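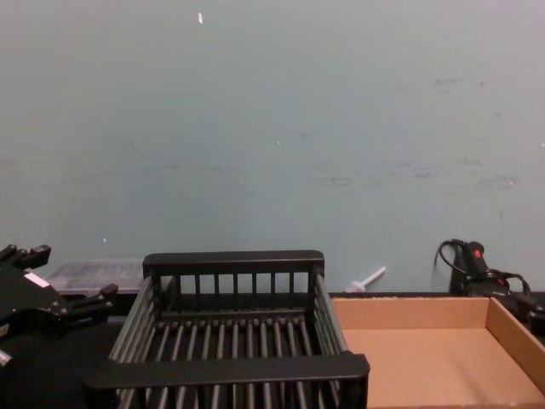
According to one respondent, the mat caught most of the litter for the first month and then "just filled up and stopped working," although it had been shaken out every evening. Similar remarks were common in the free-text answers, and they led us to treat mat saturation as a separate variable.

4.2 Litter Tracking and Mat Saturation

Tracking was measured in 33 single-cat households over 8 weeks. Each household received 2 mats, the Cistell double-layer mat and the Tultska looped mat, and switched from one to the other at the midpoint. Starting order was assigned at random. Owners swept a marked strip of floor in front of the litter box each morning and weighed the sweepings on the kitchen scale supplied. Boxes with top entry were excluded, as were households using pelleted litter.

The floor strip was marked with adhesive tape on hard floors only. Where the box stood on carpet, owners were asked to move it at least one week before the first weighing, so that the cat could get used to the new spot. 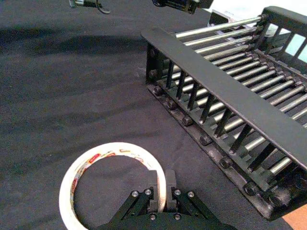

Figure 3. Roll of adhesive tape on dark gray fabric.

Morning weights were lower with the double-layer mat during the first two weeks of use. The difference then narrowed, and in homes where the mat was emptied less than twice a week it disappeared. Looped mats showed a flatter curve but were rated harder to clean, mainly on account of clumps drying in the pile. Coat length had no clear effect.

The saturation threshold proposed by Rezaei was developed for multi-cat shelters and did not fit our data well. It assumes a fixed number of box visits per day. We instead used the weight of the mat itself, recorded every Sunday before emptying. Missing weights were left blank and were not estimated. Results for the Sterkmont litter, which has a finer grain, are reported separately in Section 4.3.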